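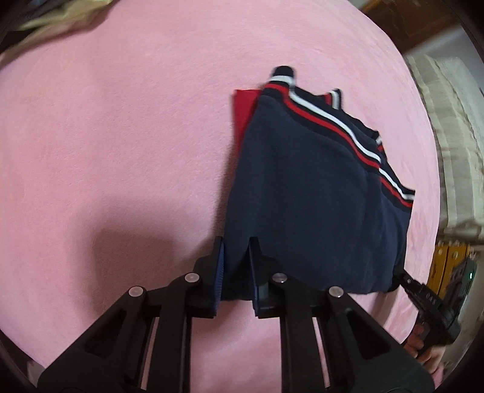 Aligning two gripper streams before training a folding policy

This page covers the step between recording and training: taking the raw logs from a left and a right hand-held gripper and producing one episode file in which both sides share a clock, a frame of reference and a sensible width signal. It assumes you have installed the Jarnemero tools and have a folder of unprocessed sessions. It does not cover calibration of the lenses, which Mirjam Cuypers has written up separately.

Cloth is less forgiving than rigid objects here. When both grippers hold the same garment, an error in the relative pose shows up as the policy pulling the fabric taut or letting it sag, and you will probably blame the controller first.

1. Check the raw session

Run jar inspect on the session folder. You should see two streams, each with video, inertial data and a finger width channel. If either stream has gaps longer than 200 ms, set the session aside. Shorter gaps can be interpolated in step 4. Do not rename the files at this stage, as the pairing step reads the device side from the name.

2. Put both streams on one clock

The two devices start recording independently, so their timestamps have different origins. We use the clap at the start of each session: the fingers of both grippers are closed sharply at the same moment. Run

jar sync --event close --window 4

The window is in seconds. The tool looks for the first steep fall in width on each side and lines them up, then refines the offset using the inertial data. Open the plot it writes and look at it. The two width curves should fall together. If one has a small dip before the real closure, the detector may have taken the dip; pass the time by hand with --left-event or --right-event and run it again.

Clock drift over a single fold is small enough to ignore. For sessions that run through several garments without a break, add a second clap at the end and use --two-point.

3. Recover the relative pose

Each gripper tracks itself with visual-inertial odometry. That gives two trajectories, each in its own frame. To join them, run the mapping pass first on a slow sweep of the work area, then localise both trajectories against that map:

jar map sweep
jar localise left right --map sweep

Plain fabric is the usual cause of trouble. A single-colour blanket filling most of the view offers few stable features, and folds that move with the hand offer misleading ones. Two settings help. The first is --mask-fingers, which removes the gripper itself from the feature search. The second is --static-only, which drops features that disagree with the inertial motion – typically the trim and edges of whatever is being folded. Striped trim is the worst offender, as the repeated bands match one another very easily.

Check the report for the line marked relative residual. If it jumps at the moment of grasp, the localiser is still following the cloth. Repeat the sweep with furniture or another fixed object in view, then localise again.

4. Clean the width signal

Finger width is read per frame and is noisy when the pads are pressed into thick material. Apply the median filter (jar width --filter median) before any resampling. Resampling first spreads single-frame spikes over their neighbours, and the filter then keeps them.

Next, set the grasp threshold. With rigid objects the width settles at a clear plateau. With knitwear it creeps as the layers compress, so a fixed threshold will report several grasps where there was one. Use the hysteresis option with separate open and close values. Ottilie Schwaiger's defaults for the Stöckli set are a reasonable start, but they were tuned on towels and close rather late on jumpers.

5. Cut and export

Episodes are cut from the first approach to the final release. Leave a short margin on both ends. Then run

jar export --format episode --relative

With --relative, actions are stored as changes in pose with respect to the current gripper frame, plus the left-to-right transform. Absolute poses are kept in a side file for debugging and are not read by the trainer.

Before starting a long run, train on nearly 200 episodes with the small network and replay the predicted actions over held-out video. The overlay should stay on the fingertips through the grasp and the lift. A steady offset on one side points to step 3. An overlay that leads or lags points to step 2.

Known problems

jar sync fails silently if the width channel is missing from one side. Renu Rawat has a fix in the June branch.

The overlay tool swaps left and right when the session was recorded with the old Starnside firmware. Pass --swap to correct the display; the exported data are not affected.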